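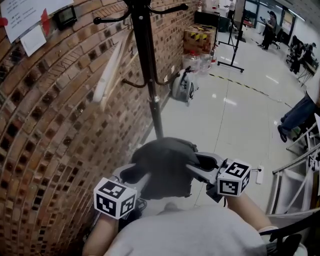
Hallo Liste,

kurz zu Leens Frage von gestern, bin auf dem Sprung, deshalb nur Stichpunkte im Fließtext.

Folasade Ezeani schrieb:
> Die Läufe vom Mai sind jetzt komplett durch, 1.303 Demos mit dem
> Handgreifer, alle im selben Raum aufgenommen. Frage an die Runde:
> filtern wir vor dem Training nach Marker-Sichtbarkeit oder nehmen
> wir alles mit? Leen meint filtern, ich bin unentschieden. Die
> Öffnungsweite kommt ja direkt aus den beiden Würfeln, wenn einer
> weg ist, haben wir für den Moment keinen Wert.
> Folasade

Filtern ja, aber bitte nicht ganze Demos wegwerfen. Hab beides gerechnet, Plirkeo-Pipeline, gleiche Seeds, gleicher Datensatz. Ergebnis: mit hartem Filter (Demo raus, sobald ein Würfel länger als 2 Sekunden fehlt) verlieren wir fast 35 Prozent der Daten, und die Policy wird beim Ablegen schlechter. Beim Greifen kein Unterschied, den ich ernst nehmen würde.

Variante zwei: Lücken linear interpolieren, Maske mitgeben, Loss auf der Öffnungsweite dort auf null. Läuft deutlich ruhiger. Kein Zittern der Backen mehr kurz vorm Kontakt, jedenfalls in den 33 Testläufen, die ich durchgesehn habe.

Was noch offen ist:
Drift der Kopfkamera gegen den Greifer. Bei schnellen Drehungen springt die Pose, vor allem wenn nur eine Würfelseite im Bild ist. Sugiyama-Filter hilft ein bischen, löst es aber nicht. Glänzender Boden könnte auch reinspielen - Reflexe der Deckenlampen, noch nicht geprüft.
Zweiter Raum. Alles aus einem Raum ist mir zu dünn, die Policy in Flodancombe hat genau daran geknabbert. Leen, kannst du in Skakthorpe nochmal aufnehmen? Gleiche Würfel, gleiche Kalibrierung, sonst nichts ändern.

Auswertung liegt im Gruppenordner, Skript auch, README fehlt noch. Achtung, die Spalte "width" ist in Millimetern, nicht in Metern, hat mich einen halben Tag gekostet.

@Folasade: die Masken bitte nicht neu erzeugen, bis ich den Zeitstempel-Versatz gefixt habe. Die Rohdaten kannst du schon rüberschieben.

Muss los, Rest morgen.

Grüße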